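Feb 23, 2022

Folar adhesive trial, continued. Donnie Halliday wants a yes or no on switching from Beaudoin paste to the Folar premix before April. I'm still at no, or at least not yet.

The claim on the Folar sheet is that the premix holds printed paper flat with no edge lift at 40 percent humidity. Fine, but they don't say which paper, how long they waited, or who looked at it. Hauke Ruppert pasted up batch 3052 with both products last week, same roll, same brush. I checked the strips this morning. Folar seams are tight at the top and lifting near the bottom on two of them. Beaudoin seams are dull but flat. Hauke blames the primer. Maybe. He blamed the primer last time too.
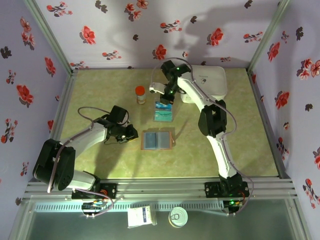

Red flower print on lavender, back and side walls.

Busy prints hide a bad seam, so I don't put much weight on anyone saying a floral wall "looks good" from across the room. Plain stock from here on, and a side light when we check.

Weights: 900 g of Folar mixed up fine, 707 g left in the tub after the strips went up. That's more used than the sheet promises for the area. Could be Hauke's heavy hand - I'll do the next set myself.

Sterna sent their own test results, all glowing. They also sell the stuff. Filed.

To do:
Redo strips on Simex board, no primer
Same again with primer, so we can stop arguing
Ask Donnie what the premix costs per tub with freight, he only gave me the price without

Hygrometer by the sink reads high. Don't use it.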